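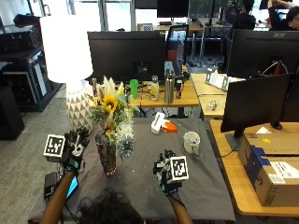
Sunflower and mixed blooms in a reddish-brown glass vase.

Warnholm Flower Subscription: Common Questions

How often will I get flowers?
Every week or every other week. You pick when you sign up and can switch from your account page.

What day do you deliver?
Sunday, between 8 a.m. and noon. Orders changed after Friday's cutoff go out the following week.

Do you deliver to Dovosley?
Yes, except for the streets north of the rail line. Enter your zip code at checkout to be sure.

Is a vase included?
No. Stems come wrapped in paper. Vases are sold separately.

How do I make them last?
Trim half an inch off the stems, remove any leaves below the water, and change the water every two days. Keep them away from fruit and heaters.

Can I skip a week?
Yes, as many as you like. You are not charged for skipped weeks.

My flowers arrived damaged. What now?
Email a photo to Stella Lema in customer care within 24 hours. We will send a replacement or credit your account.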